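Who Does the Laundry Now? Automation in a Workplace Wash Room
Project report by Orla Hennessy, May 30, 2022
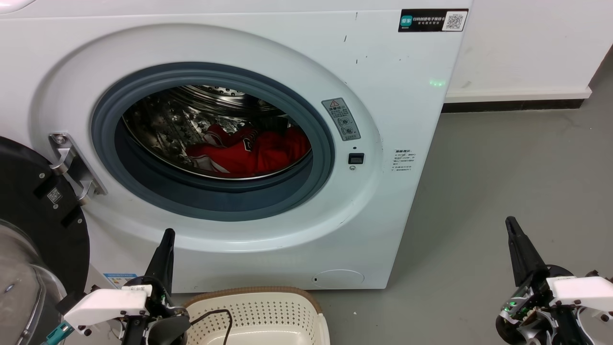

Fig. 1. Two grippers at the open washer, with a red garment in the drum and the basket in front.

For my project I picked Clivgate, a sports center where my cousin used to work, and I spent 22 hours in the wash room there (my sneakers still smell like detergent!). They brought in a two-armed robot in November to help with the team kit, and I wanted to know what that did to everybody's day.

Before, Brendan Tully and one other person handled almost 60 loads a week. Brendan told me his back hurts less now, but he misses the chatting – the two of them used to fold together, and these days he mostly works beside the robot alone while she covers the front desk. She likes the desk, by the way, and got 2 weeks of training for it.

What surprised me most was the new work. Somebody has to set the basket in the right spot, check pockets and step in when a sleeve snags. Brendan put that at 30 minutes a shift, and it isn't in his job description yet. He's asked for it to be added.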